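Workshop news: the hand-held grippers are up and running

The pair of hand-held grippers that Duyên Thân started building at the big bench in April now work well enough to use every evening. Several members have asked what they are for and whether they can have a go, so this item covers the build, the current state of things and what is still on the list.

The project goes by the name Durnow. It has two halves. One is the pair of grippers, which a person holds and works by hand. The other is a small two-arm robot, which is still mostly a box of motors on the shelf by the lathe. The idea is to do a simple job many times over with the hand-held pair, record how the fingers move, and use those recordings to teach the arms the same job later on. Working in that order lets us get on with the slow part while the arms are unfinished.

Most of each gripper was printed in the workshop, in black, on the older of our two printers. The first set of finger pads took too long and came out with a twist in them. Duyên turned them on their side, raised the infill and printed them again, and the second set has been on ever since. The pads are held by countersunk screws so they can be swapped. They scuff quickly. We expected this and have a spare pair in the drawer marked Durnow. Please leave them there.

The threaded inserts are brass and were pressed in with a soldering iron. If you are doing this for the first time, practice on scrap. Two good prints were lost to inserts that went in crooked, and there is no way to straighten one once the plastic has set around it. Keep the iron upright, let the weight of it do the work, and stop a hair above flush. A flat piece of steel pressed on top for a few seconds brings it level.

The triangular plates on top of the grippers carry dot markers, which the tracking software uses to work out where each gripper is and which way it is facing. They need to be flat and they need to be clean. Fingerprints are fine, but glossy tape over a dot is not, and somebody's repair with clear packing tape cost us an evening in the spring. The white sheet we use now came from Stosard as offcuts, 50 pieces in a bag, and it has a dull surface that does not throw glare back at the cameras.

Our job for the first round is cup and basket. A cup goes from the table into a wire basket, and then from the basket back to the table. It sounds too easy to bother with, but the rim of the basket is in the way for a low approach, and the wire mesh gives the camera a lot of fine lines to deal with behind the fingers.
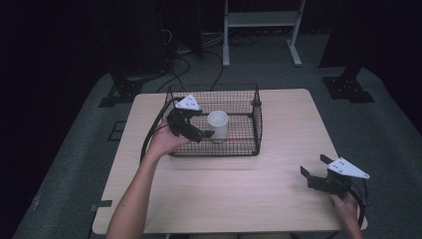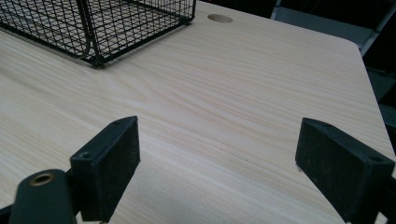
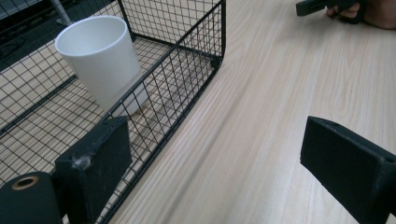 Our target for the first round is 300 recordings. At the time of writing we have 217 that are good enough to keep. A recording is thrown out if the cup tips over, if tracking drops out for more than a moment, or if the person stops halfway to think. The last of these is the most common fault with new people. It helps to do a few practice moves with the recorder off and settle on how you are going to approach the cup before you start.

A few notes for anyone taking a turn:

Check the cables before you begin. Each gripper has its own, and they should hang down clear of the table with enough slack for you to reach the far side. If one pulls tight in the middle of a move, the gripper turns in your hand and the recording is spoiled.

Open and close the fingers at a normal speed. People tend to slow down when they know they are being recorded, and the arms will learn the slow version.

Use both hands if the job calls for it. Some of our recordings should have the second gripper steadying the basket while the first one takes the cup. We are short of these at the moment.

Move the cup between recordings. Put it somewhere new each time, a little closer or a little farther, and turn the basket now and then. A hundred recordings with the cup in one spot would teach the arms about that spot and very little else.

Write down anything odd in the notebook, with the time. It takes a minute and saves a lot of guessing afterward.

On the software side, the recorder is a set of scripts that Duyên wrote and has put in the shared folder under Oksanen, which is the name of the old desktop they run on. It starts with one command and shows a green bar when both grippers are being tracked. If the bar is yellow, one marker plate is hidden or is tipped too far over. If it is red, restart it. If it is still red after that, unplug both grippers, wait, and plug in the left one first. We do not yet know why the order matters, but it does.

The recordings are large. The disk in Oksanen was down to its last 100 gigabytes last month and we had to clear out the early test runs. A second disk is going in soon. Until then, please do not store print files or videos on that machine.

As for the arms, the left one has its shoulder and elbow joints fitted and moves under power. The right one has neither. The gearboxes for it were ordered from Grernico and two of the three have arrived. While we wait, there is plenty of small work that needs no experience with robots: sanding the printed covers, crimping connectors, and making up a proper cable harness to replace the one that is mostly zip ties. The crimping tool lives in the blue case, and the good connectors are in the tray under it.

We would also like a third finger design to try. The present pads are thick blocks and hold a cup well, but they are clumsy with anything thin, such as a spoon lying on the table. If you have an idea, the drawing with the screw hole positions is in the shared folder, and any pad that fits those holes will go straight on. Soft materials are welcome. We have half a spool of flexible filament left that you may use for this.

Sessions run from seven until nine in the evening, and the sign-up sheet is on the door of the tool cabinet. Two people at a time is best, one on the grippers and one at the keyboard, and you can swap over when your wrists get tired. Questions about the build should go to Duyên, who is usually at the big bench before the session starts.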